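The Wrong Cedley

I blame the book, I really do. I'd picked it up for 40 pence off the trolley outside the library, one of those travel books where a man with a rucksack walks the length of somewhere and is rude about the sandwiches. It was called Slow Roads to Skesteck and it had a tea ring on the cover, and by the end of the first evening I'd decided I was going there myself.

My sister said what she always says, that I'd last a day. I told her I'd last a week. We shook on it, which we hadn't done since we were small.

The author (long dead, I looked him up) spends a whole chapter on a village called Cedley. He arrives in the rain, in August of course, and a woman at the post office lets him dry his socks on her stove and gives him a slice of something with caraway in it. He goes on about that cake for three pages! He says if he were ever properly lost, Cedley is where he'd like to be found. I read that bit so often the book fell open at it.

So off I went, with the book in my coat pocket and a pair of spare socks, wearing the other pair extra thin so they'd get nice and wet. The bus was the 844 and there were two people on it besides me, both asleep. I had the front seat and I read bits of the chapter under my breath. The driver must have heard me because he asked if I was all right.

"I'm going to Cedley," I said.

"Which one?"

Well. I hadn't known there was a which one. He explained it over his shoulder while he took a bend much too fast for my liking. There was Cedley, and there was the other Cedley on the far side of the hill, and people who lived in either of them called theirs the real one. I asked him which had the post office. He said neither did, not now. I asked him which used to, and he had a long think and said he was from Skesteck himself. 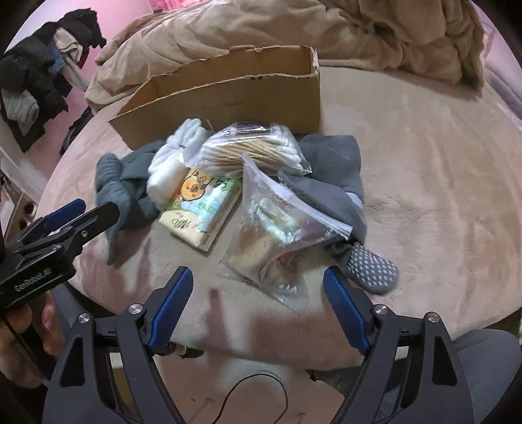
I got off at the first one, mostly because my legs had gone stiff. There was a church with its gate tied up with string, a bench, and a pub called the Kinnunen Arms, which struck me as a funny name for a pub in those parts. It wasn't even raining. I sat on the bench and ate my sandwich, and I'm sorry to say it was a perfectly good sandwich, so I couldn't be rude about it.

After a bit an old man came along with a bag of kindling and sat down at the other end. I showed him the chapter. He held it right out at arm's length and read the lot, all three pages of cake, moving his lips. It took him ages. A dog came and went.

"That's my mother," he said.

I nearly fell off the bench. I said was she really as kind as that, and did he remember the socks, and did he by any chance have the recipe?

"She couldn't bake," he said. "Couldn't boil an egg. He had that cake in a tin when he turned up. She had a piece of it off him, and he wrote it down the other way about." He gave me the book back. "She was livid. She wrote to him, some five times. Never got a line in return."

I didn't know what to say to that, so I asked him what she'd wanted him to put.

He looked up at the hill for a while. "That she'd told him the way," he said. "He was lost, see. He was after the other Cedley. She drew him a map on the back of a sugar bag and he left it on the counter and stopped here till the rain went off."

He had it still, he said, the sugar bag, in a drawer at home. Would I like to see it? I said I'd like that very much – and I would have gone with him there and then, only I looked down the lane and the bus was coming back the other way, and it was the last one until 8 the next morning.

I let it go past. Then I picked up one side of the kindling bag, and he picked up the other.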